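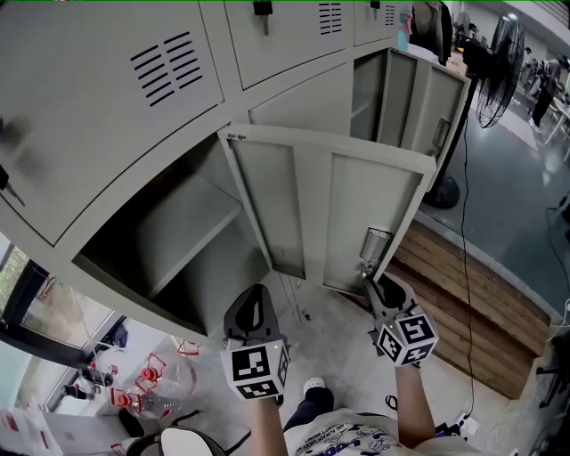
Locker duty, right gripper on the door of a bottom compartment.

February 11, 2019

So this is what I do all day now! I open lockers. Then I close them. My mother asked on the phone what the new job was like and I told her exactly that, and there was a long pause, and then she asked if I was eating enough.

The longer version is that we're collecting examples for a model that has to learn doors. You hold a gripper in each hand, each one with a white cube covered in black and white patterns so the tracking knows where it is, and you do the job with the claws and keep your own fingers out of it. One try from start to finish is one episode. Our set stood at 2,047 episodes when I packed up last night, and Leobardo has already moved the goal twice, so I've stopped asking him what the goal is.

Lockers are harder than drawers (I did drawers in my first week, at the Istbridge place, and got very smug about it). The door is thin, flat metal and the gripper wants to slide right off. What works for me is getting the finger over the free edge, down near the latch, closing it, and then walking the door around with my whole arm instead of my wrist. If I twist from the wrist the claw lets go halfway and the door bounces back at me, and then I say a word, and then I have to mark the episode as failed. We keep the failed ones, by the way. Aslı wants them in their own folder with a note on what went wrong, and my notes have gotten shorter and shorter. "Slipped." "Slipped again."

The bottom row is the worst on the back. I do sets of 12 and then go stand up straight somewhere for four minutes. Yaowalak does hers kneeling and swears by it, but I tried that and couldn't see the latch past my own hands.

The other thing I'm still learning is to be a little different every time. My body found one nice smooth way to do the upper doors and just kept doing it, and when Aslı played a bunch of them back to back they looked like the same clip on a loop. Not much use to anybody! So now I come in from the left some of the time, or start with a neighboring door already open, or go slow. Going slow on purpose is weirdly tiring.

Lids start in March, supposedly, jars and boxes both. Sarahí, if you're reading this, I still have your knee pads and I'm not giving them back until the bottom row is done.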